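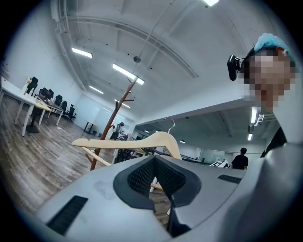

Week 5: The Clothes Hanger and the Coat Rack

Most of you did not sign up for a course in domestic objects to hear about hangers, and I have read the comments on last term's evaluation forms, so I know how some of you feel. Bear with me. A hanger is a shoulder with the person taken out. Everything else about it follows from that, including most of what goes wrong. Look at the pale wooden one with the thin metal hook: the arms are curved, the way your own are when you stand normally. A straight bar would hold a shirt up just as well for an afternoon. Leave a wool jacket on one through January and you get two little horns where the sleeves begin, and you will wear those horns to your cousin's wedding.

Terms you need for this week

Arm: the sloping part on either side. The slope matters more than the length, though stores sell by length.
Neck: where the hook goes in. Weak spot on cheap wooden hangers.
Hook: the curved part. On a good hanger it turns. If it doesn't, half your closet faces the wall.
Span: tip to tip. Should stop a little short of the shoulder seam. If it pokes into the sleeve, it is too wide, whatever the package said.
Peg: a short branch on a standing rack. Not a hook, and please stop calling it one in your written work.

The standing coat rack

The tall wooden coat rack with pegs near the top and more lower down is a piece of furniture with one job, and people resent it anyway. Offices buy one, put it near the desks, and within a month it holds one umbrella, one scarf whose owner left in the spring, and a tote bag from a conference. The coats are on the backs of chairs.

Ka-ming Lai's essay in your packet ("Where the Coats Go") takes this up in the second half. Lai kept a log at the Tapia building through one winter. The rack had 12 pegs. The most coats it ever held at once was 5, and that was the morning of the fire drill. Lai blames distance from the chair. I think Lai is too kind to people, but read it and decide for yourselves.

Peg or hanger?

A peg holds a coat by one point, normally the loop at the collar, or the collar itself when the loop has torn, as it will. All the weight hangs from there. Fine for a raincoat. Fine for anything you plan to put back on by lunch. Heavy overcoats grow a bump at the back of the neck.

A hanger spreads the weight along both shoulders but needs something to hang from. A rail is what it was made for. You can put a hanger on a peg, and people do, and it will swing around and slide toward the trunk of the rack until the coat is hugging the pole. Estela Ledesma calls this "the slow dance" in chapter 2 of the Flamstead reader. She also gives the balance rule we will use all term: load opposite pegs first, low pegs before high ones, heaviest coat closest to the base. Three parkas on one side and the whole thing goes over, generally onto whoever is explaining that it won't.

Wet coats

Hanger, wide arms, buttons open, nothing touching it on either side. Leave it 48 hours if it is wool. Do not put it near the heater. Every year someone writes on the quiz that the heater "speeds things up," and so it does, including the shrinking.

For next time

Read Lai, all of it, and Ledesma chapter 2 up to the section on umbrella stands. We will do umbrella stands later and I don't want anyone peaking early.

Bring one hanger from home. The Burkix wire kind from the dry cleaner is allowed, though you should be ready to defend it. Hang your heaviest jacket on it overnight before you come, and write half a page on what the shoulders look like in the morning.

The Stotow worksheet on rails and spacing is due at the start of class. Put it on my desk, not on my chair. My coat is on my chair.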